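Keep the small library branches open

The town of Prarnbridge wants to close two of its branch libraries and put the money into the main building downtown. I have read the plan twice. It is clear and well written, and I think it is wrong.

The case for closing rests on visits. The Nodutton branch gets 32 people on a normal day, and the main library gets many times that. On paper each visit to Nodutton costs far more. I don't dispute the math. I dispute the idea that a visit downtown and a visit to Nodutton are the same thing.

Most people who use the branch walk there. The bus to downtown runs once an hour and stops at 6. A parent with a stroller and a four-year-old is not going to make that trip for picture books. The plan says branch users will "shift" to the main library. When the Tovar branch closed, 124 people had cards there that they used every month. A year later 11 of them were borrowing downtown. The rest stopped.

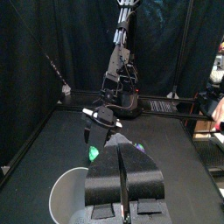

I also think the plan misjudges what a small branch does all day. It lends books, but it also prints tax forms, helps people apply for jobs, and gives older residents a warm place to read the paper. After school it is full of kids whose parents work until five. The town doesn't record any of this, so none of it shows up in the cost per visit.

Supporters of the plan point to Trosterar, which closed its branches and built one large library with a café and a recording studio. I have been there and it is a fine building. It also has a parking lot the size of a ball field, and you need a car to get to it. Trosterar is richer than we are, and more spread out.

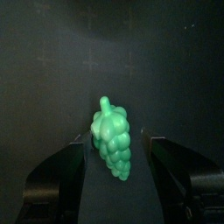 There are cheaper ways to save. Nodutton could open at noon on school days, when mornings are slow. The two branches could share one manager. The collection could be cut from its present size to 3,000 books that people in the neighborhood really borrow, with everything else sent over on request. The van already makes the trip.

None of this would save as much as closing the doors, and I accept that. The town would have to find the difference somewhere, and I would start with the new lobby planned for the main building. The old lobby works.

The council takes comments on the plan through the end of June. Written ones can be dropped off at either branch.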